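Farthorpe fiddle night: pickup or mic?

dalva_b
Playing the Farthorpe hall in January with Panodska. Room holds 120, stone walls. Fiddle, accordion, bouzouki. Last year the fiddle fed back near 354 Hz all through the second set. Bridge pickup or clip-on mic?

S. Krajčí
Pickup. Notch the offending band and put the monitor off-axis. My board settings are on the Citum page, between the other stuff. 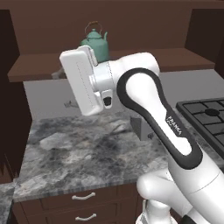 Franka arm, kitchen shelf

rdaher
Disagree. A piezo on a fiddle sounds like a piezo. Use the clip-on, high-pass it, and drop the wedge by 3 dB. With more than 50 people in the room the walls matter much less.

S. Krajčí
Depends where they stand. At Farthorpe they all stand at the back by the bar, and the front half stays live.

baysal
Ran sound there for Değirmenci. No wedges at all, in-ears for the fiddle only, clip-on mic. No feedback. The accordion needs two mics or you lose the left hand.

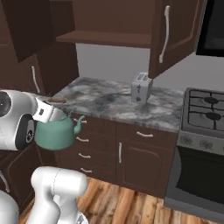

Teapot in the gripper, by the marble counter

rdaher
Two mics on the accordion is overkill for a trio.

baysal
Not for dance sets. The bass side carries the pulse.

dalva_b
I have one spare channel, so the accordion gets it. Still undecided on the fiddle. Will try both at rehearsal and post the EQ curves.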